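Home Archive Workbench Contact

April 23, 2024
By Lucienne Picard
3 min read

Sorting small parts behind clear plastic

The storage wall in my utility room holds 1,083 parts by the last inventory, mostly screws, standoffs, cable glands and fuses. Until September everything lived in opaque boxes with paper labels. Retrieval was slow. The labels curled, and two boxes marked M4 contained M3.

I replaced the boxes with pale plastic trays and put clear plastic in front wherever dust was a problem. The shelf is a Brakus unit, 760 mm wide, bolted to the wall at both uprights. The trays came from Hokton and needed no trimming, though the mold lines on the underside catch on the shelf lip. A few passes with a file fixed that.

Clear plastic has two drawbacks. It shows every fingerprint, and it scratches when wiped dry. I use lukewarm water with a drop of dish soap and a microfiber cloth, working in one direction. Glass cleaner with ammonia is a bad idea on acrylic, and I don't always know which plastic I have, so I keep it away from all of them.
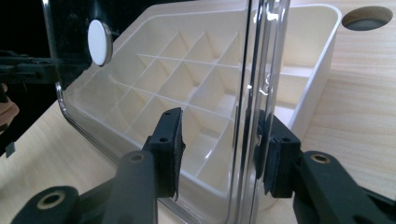 Edges collect more grime than faces. A soft toothbrush gets along them, and a cotton swab handles the ring around a knob. I dry the edges first, then the flat area, otherwise water runs back down and leaves a line. Light scratches I leave alone. Carolina Leitão polishes hers with Vokix paste and gets decent results, but it takes her an evening per panel and the haze comes back in the corners.

Tray layout is by thread size, then by length, shortest at the left. Washers sit with the screws they fit — a separate washer tray sounded logical and lasted 5 days. Fuses and anything with a polarity go on the top shelf, away from loose metal.

Labels are now printed on clear tape and stuck to the tray itself, never to the panel. Adhesive residue on clear plastic is tedious to remove, and a label on a panel stops being correct as soon as the tray behind it moves.

Still open: the bottom row, where the longer bolts don't fit flat in any tray I own. Chornovol lists a deeper one in the same footprint. I have ordered two to check the height before committing to a full row.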